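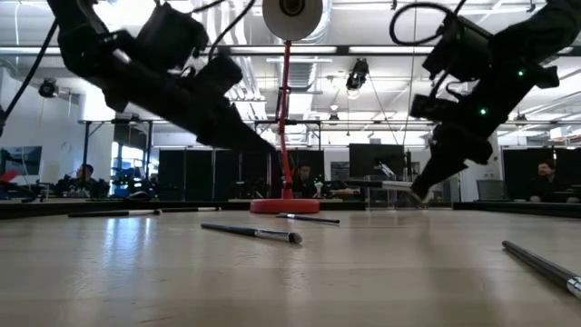 Abimbola Oyelaran said the radio spot was a mistake, and she said it before Mirsad had his coat off. Wetlow had one station left, and people turned it on for the ball game. They did not want to hear about a water bond between innings.

Mirsad Atanasov listened. He was running for county supervisor against a man named Fahy, who had held the seat since the mill closed. The spot cost $3,000. The campaign had $72 more than that.

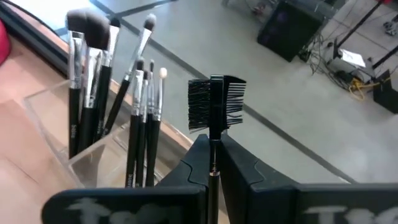 He had written the script himself on Friday, at the kitchen table, and read it to his wife twice. It named the three roads that flooded every May. It did not name Fahy. Abimbola thought it should.

"He voted against the culverts," she said. "Say so."

"Everybody on Dredon Road knows how he voted."

"Then they won't mind hearing it." 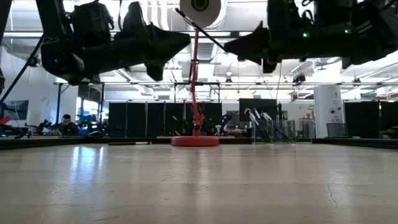

She took a pen and wrote Fahy's name above the second line, then the date of the vote. It made the script four seconds too long. Mirsad crossed out the part about his father — he had liked that part — and read it again with his watch in front of him. Thirty seconds even.

The station closed its books at five. It was twenty past four, and the drive from Adska Street took half an hour.
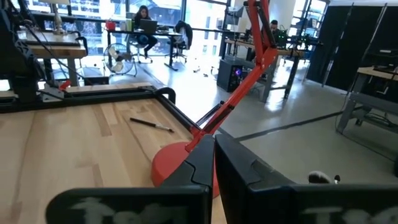 Was he going to pay for it? He wrote the check standing up, and Abimbola went down to start the car.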